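Tuesday, late. Kitchen bench before tea

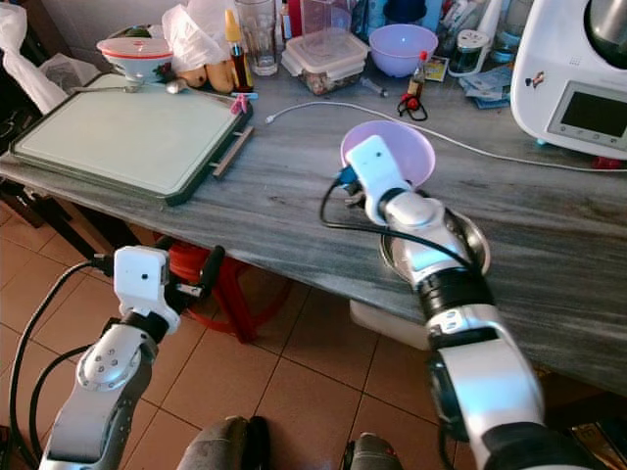
*The bench, pink bowl and steel bowl, everything else still out.*

Right. Writing this with one hand while the rice does its thing. Have not sat down since I got in. Feet killing me.

Plan for tonight was to get the whole bench clear before cooking, because I said so on Sunday and I said it to Mum on the phone as well so now it counts. Did not happen. Started cooking in the middle of it like always.

State of play. Board is out, the green one, with the tray bit that pulls out of the side. Still love that board. The spoon and the other long thing live along the top of it now apparently, they do have a drawer. Pink clip is on the corner of the board and I spent ages last week hunting for that clip for the frozen peas. Leaving it there. At least I know where it is.

Bags. So many plastic bags. They were meant to go in the bag of bags under the sink but the bag of bags is full, so they've gone up the far end and they hang off the edge and every time I walk past I catch one with my elbow. Need to take a load back to the shop in Irdale, they have a bin for soft plastics by the door. Keep forgetting untill I'm already in the carpark.

Two yellow fruits against the wall. Brayan Londoño from downstairs dropped those in, off his aunty's tree, and I've already forgotten what he said they were. He did tell me. Twice. Something you make a drink from. Will have to ask again and look like an idiot. Must give him his casserole dish back too, it has been here since before the holidays and it's February.

Bottle with the yellow cap is beside them and wants to be in the cupboard. Glass next to that is mine from this morning. Measuring jug at the back, out since the weekend's pancakes.

The container with the clear lid is leftovers, the brown stuff, Saturday's. Must eat or chuck tomorrow. Wrote that in here yesterday as well, just looked. Eat or chuck TOMORROW.

Rice boiled over. Back. Wiped it up. Stove smells of burnt starch, window's open.

Where was I. Bowls. I've got the pink one and the steel one and they're the only two I use, and then there's the whole stack in the low cupboard that I never touch. The white one with the red rim is good for things with a lid on and that's about it. So Preda's cousin is moving out and needs kitchen stuff and I think the stack goes to her. All of it. Keep the pink (Mum's, well, it was in the box from Mum's), keep the steel, keep red rim. Done. Decided. Put the stack by the front door tonight or I'll change my mind.

Also the bench itself. Landlord's lot at Plirnura rang at lunch about the inspection, they want to come through next month, and the woman asked if there were "any marks on the marble" in this very careful voice. Said no. Then came home and checked with my nose practically on it. It's all grey streaks, how would anyone know. One bit near the tap might be a turmeric stain or might be just how it is. Bicarb tomorrow.

Power bill came, $242. Less than I thought. Car rego is the one I'm scared of. Savings sitting at $3410 and I'd like it to still start with a three by Easter, so no new shelves, even though shelves would fix this entire bench. Saw some nice ones in Prernlow on the drive home. No. Shelves. Use the cupboards, that's what they are for.

List for tomorrow, before work if I get up, after if I dont:

- leftovers, eat or chuck
- jug and glass away
- yellow cap bottle back in cupboard
- bags to the car so they're THERE
- bicarb on the maybe stain
- ask Brayan about the fruit, return dish
- text Preda re bowls

Rice is ok. Bottom's stuck but the top's ok. Having it with an egg and the last of the greens, couldn't face the brown stuff.

Later. Ate standing up. Washed the pan, left it draining. Stack of bowls is at the front door, nearly broke my neck on it going to the loo. Did the spoons too, into the drawer, took four seconds. Have been walking past them for days.

Board can wait. Bed. Forgot to ring Dad, do that first thing, he's up at six anyway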